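Print this page | E-mail this page

Search newsletter Enter keywords Go

February
By the Sirstead newsletter desk

Destusel brings out a tableware kit for two-finger grippers

Destusel has added a tableware kit to its range for small robot arms. It is sold under the name Bastiva and is meant for people who already have an arm with a two-finger gripper and want it to handle plates, bowls and cups without writing everything from scratch. We have had one on the bench at Sirstead since the start of the month.

The kit comes in one box. Inside are a pair of replacement fingers, a wrist camera with its bracket and cable, a printed setup sheet and a licence card for the Ren software. The fingers fit the common bolt pattern, and there is an adapter plate for the older one. You will need your own hex keys. Ours took most of a morning to fit, and a good part of that went on routing the camera cable so that it did not catch when the wrist turned over. The clips supplied are too short for this and we used our own.

Ren runs on an ordinary desktop computer. It takes the picture from the wrist camera, looks for rims and edges, and offers a list of places to grip. You can let it choose or pick one yourself. It can also record a session while somebody steers the arm by hand, and the recordings can be used later to train the arm on your own crockery. The basic licence stores 500 recordings. After that you either delete some or pay for the larger licence.

Stacked items are where most kits of this type run into difficulty, and they are the part of the Bastiva we have spent longest on. A bowl sitting on a plate gives the software two rims close together, and it has to decide which one you want. 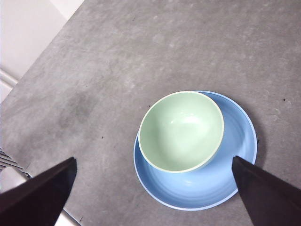

A bowl and plate on the worktop, seen from the wrist camera with the gripper fingers on either side.

Over two weeks we made 233 attempts at lifting a bowl from a plate, using bowls of different depths and moving the pair to a new spot each time. Ren chose the bowl's rim correctly in most of them. The mistakes were mainly with shallow bowls placed off to one side, where the two rims run close together. In those cases it tended to go for the plate. Picking the grip by hand on the screen put this right, though it slows the job down.

Glazed surfaces gave less trouble than we expected. A bright reflection inside a bowl can look like an edge to some systems, and the manual advises against working directly under a lamp. We left our overhead lights as they were and saw only a few false edges. Marks and speckles on the worktop made no difference that we could find. Clear glass is another matter. Ren missed tumblers more often than it found them, and the setup sheet does say that glass is not supported in this version.

The fingers grip well on dry china. On wet china they slip, and we would not use them for unloading a dishwasher. They are also fairly wide at the base, so in a tight space you need to watch the clearance on both sides. Destusel lists a narrower pair as a separate item, which we have not tried.

The camera sits close to the fingers and so gives a good view of what is being picked up, but you lose sight of the rest of the bench when the arm is low. If you are steering by hand you will want a second camera further back. Ren accepts one over USB, and the two pictures can be shown side by side.

The software stopped responding twice during our trial, both times while saving a long recording. The arm held its position on each occasion and the recording was lost. An update has come out and we have had no repeat, but we have only been running it for a few days.

Price and ordering

The Bastiva kit costs £1719 before VAT, with the basic Ren licence included for the first year. Spare finger pads come in packs of 20. Delivery was quoted to us as three weeks and took nearer four. Support is by e-mail only, and our two questions were both answered by the next working day.

The kit will stay on our bench for the time being. Readers who would like to try it with their own bowls and plates can come in on Wednesday afternoons. Please send a note beforehand with the sizes of what you plan to bring, and leave glassware at home.

Print this page | E-mail this page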